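3.2 Where small waste and small objects end up

The desk was the part of the home that participants found hardest to describe in interviews. Asked about the kitchen, most could say where things went and how often a surface was cleared. Asked about the desk, they tended to talk about the top of it and leave out the rest. For this reason the home visits in Ellville covered three zones separately: the desktop, the drawers, and the floor space underneath. Of the 224 households that returned the first survey, 164 agreed to a visit, and the desk notes in this section come from those visits.

The floor space under a desk has a limited number of uses. It holds the sitter's feet, the seat when it is pushed in, and very often a trash bin. The bin and the seat compete for the same spot. When the seat is pushed all the way in, the bin has to go beside it, behind it, or out into the room. Participants who kept the bin under the desk said they liked not seeing it, but several also said they forgot to empty it. Those who kept it in the open emptied it more often and complained more about how it looked.

Drawers followed a different pattern. We used the Noh scale, which scores a drawer from one (sealed off, rarely opened) to five (opened several times a day), and asked participants to score their own drawers before we looked inside. Drawers scored at four or five usually held pens, chargers and paper. Drawers scored at two or three were the most mixed. They held items with no set place: hair ties, spare buttons, small toys, single earrings, key rings. Participants often called these "things I haven't decided about." Clearing such a drawer took longer per item than clearing a full one, as each object needed its own decision -- keep, move, or throw away.

Distance to the bin mattered in these cases. During the tidying task, participants with a bin within arm's reach of the open drawer threw out more of the undecided items. Participants who had to stand up were more likely to put the item back. Figure 4 shows the two kinds of spot at one desk, the space underneath and the inside of a drawer.

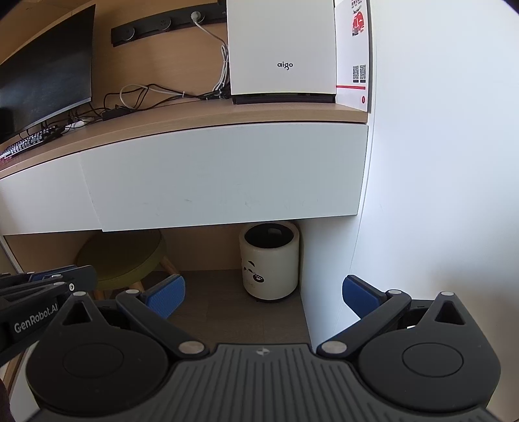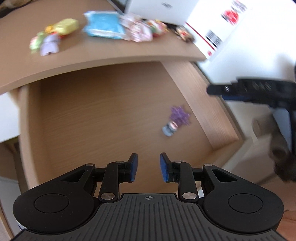
Figure 4. Under the desk, with the stool and trash bin, and an open drawer with small items.

A second finding concerns nearly empty drawers. We had expected these to count as finished, and coded them that way during the pilot in March. So-yul Shim, who did most of the coding, pointed out that participants rarely agreed. A drawer with only a few small objects left in it was often described as "still not done," while a packed drawer of stationery was described as tidy. We changed the code as a result. A drawer now counts as finished only if the participant says so, whatever is in it.

Storage products had a smaller effect than we expected. Around 3,000 small objects were logged across all visits, and 364 of them were in a divider or tray of some kind, mostly the Senodel insert or the shallower Genuline tray. Participants used the dividers for things they already had a place for. The undecided items stayed loose on the drawer floor, or were pushed to one side -- usually the side nearer the hand that opened the drawer.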